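Search the help pages

Forecast beats everything in testing, then falls apart on live weeks

Dragica Leka

I look after stock for Stivudard, which sells bathroom fittings and spares to the trade. We have weekly sales going back far enough to cover several winters, for 700 product lines. In October my manager bought into a forecasting package called Grostotix and asked me to check whether it was any better than what we do now, which is last year's figure for the same week plus a nudge from whoever is on the desk.

In testing it looked marvellous. The average error came out at 15 per cent, against 40 per cent for our old way. I didn't believe it then and I believe it less now, as the live weeks have been no better than the old method and in places worse. The supplier's answer is that the model "needs time to settle". I've heard that about boilers.

What I did: put all the rows in one table, added a few columns (average sales for that product, a rolling four-week average, promotion yes or no, month), then let the tool pick a random fifth of the rows for testing and train on the rest. Is that wrong? The manual suggests it as the default, so I assumed somebody had thought about it.

One more thing, in case it matters. A lot of our lines sell nothing for weeks and then a plumber wants a dozen. Cistern levers are the worst for it.

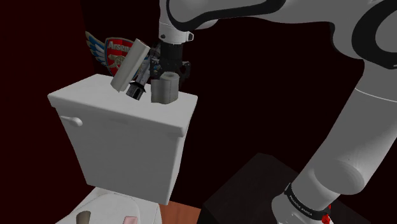
Replies to Dragica Leka

Krum Ivanov

Your test is wrong and the 15 per cent is worth nothing. Sorry to be blunt.

If you pick rows at random, the model gets to train on the week before and the week after the one it is being tested on. Filling a gap between two known weeks is easy. In real life you never have the week after. Then look at your columns. "Average sales for that product" was worked out over the whole table, so it includes the weeks you are testing on. The rolling average could be just as bad, depending on whether it includes the current week. Check that first. If it does, the model is being handed a quarter of the answer.

Do it like this:

Pick a cut-off date. Train on everything before it and nothing after.

Work out every column using only what you would have known on that date.

Forecast as far ahead as you order. If delivery takes six weeks, a good figure for next week is no use to you.

Move the cut-off forward and repeat. I would want at least 15 cut-offs before I said anything to a manager, and they should take in a winter.

Run your old method through the same cut-offs. Your 40 per cent may have been measured on different weeks from the 15, in which case the two were never comparable.

Promotions need care too. If you know them in advance you can use them. If the column was filled in afterwards from the invoices, leave it out.

I'd also want to know what sort of error that is. Percentage error can't be worked out for a week where you sold none, and a good many tools quietly drop those weeks. With stock like yours that could be most of the table. Add up the misses in units, divide by total units sold, and see what is left of the miracle.

Ilir Vidmar

We use Grostotix and it has been fine for us. Have you tried giving it more data? There is a setting for seasonality that helped when we turned it on. I would also update to the newest version before doing anything else.

Azra Mujić

I agree with Krum about the cut-offs, though I would go further and ask whether you need a model at all for the slow lines. When I did this for a parts counter I split the range in two. The 30 best sellers had enough history to forecast properly. For the rest I kept a minimum stock level based on delivery time and the biggest order we could reasonably expect, and looked at it twice a year. The clever model lost to that on nearly every slow line once it was tested fairly. Your range may differ, so test it yourself before taking my word.

As for more data and the seasonality setting, neither fixes a leaky test. They may well make the false score look better.

Ask the supplier for the forecasts they saved before each live week, with dates on. If they can only show you a chart where the line follows the sales nicely, that is probably the fit to the past, and I wouldn't pay for it.

Dragica Leka

The rolling average did include the current week. I've taken it out, along with the product average, and run the first three cut-offs. The error on the Grostotix side is now 40 per cent in units. I haven't put the old method through yet, so I'm saying nothing upstairs until I have.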